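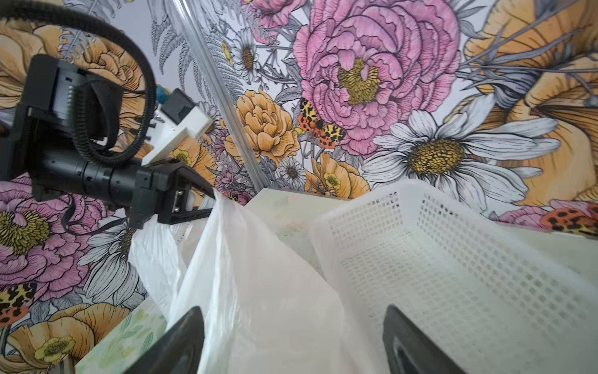

3.2 Bags and open containers

Figure 4. A translucent white plastic bag with a pale green-tinted box and a perforated white basket.

The Tedumen inventory lists 1,309 household items, of which 755 are packaging. Thin bags were the hardest class to label. Their colour is weak and their outline has no fixed form — in Figure 4 one fold of the bag lies over the edge of the box. Following Boonyarit, we therefore recorded the bag and the box as two separate items, also where they overlap. The basket was assigned to open storage.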